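2020-02-18

Dependency ratio runs, second attempt. Restarted from the December extract, the older one had the Lund parishes double counted (my fault, merged on name and not on code). 3,008 rows after cleaning. Benedetta has the merge script now, please dont edit the copy on the shared drive.

Household survey vs register: still dont agree for the 80+ group. Register is higher in every district except Trandik. Guess is people in care homes, the survey skips them. Benedetta Santoro thinks it is emigrants who never deregistered. Could be both. Need the care home list to split it.

Ran the projection with fertility held flat, then with the slow recovery. Working age share drops either way, the gap between the two only opens up late in the run. Makes sense, kids born now dont work for a long while. Migration matters a lot more. Moving net inflow up by 200 a year in Vudik does more than the whole fertility scenario.
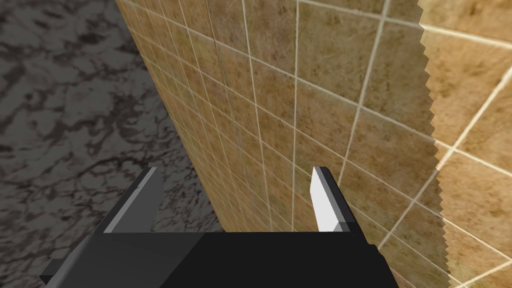

Gripper in simulation, fingers open.

Pension side – used the Werker tables for mortality. They stop at 95 and I just carried the last rate forward, wich is crude. Check what happens with a proper closing curve before anybody quotes the oldest group. Also the tables are men and women together, want them separate.

Retirement age test: shifted by one year, then two. First year closes a good part of the funding gap, second one less than I expected. Suspect the participation rates, I left them falling off at the old age so the extra workers arent really working in the model. Redo with the rates shifted too.

Care workers. Rough count only. If hours per person stay where they are, Trandik needs 14 more full time posts by the end of the run and Vudik around 7. No idea who fills them, the 20-34 group is shrinking in both. Didnt model commuting from Lund, should.

Bug: age groups sorted as text in the export, so 5-9 lands after 45-49. Pyramid chart looked insane for an hour. Fixed in the export, NOT fixed in the old charts. Bin those.

To do
– care home list, ask again
– split mortality by sex
– participation rates, shifted
– rerun Vudik with zero migration as the low case
– Benedetta to check the parish codes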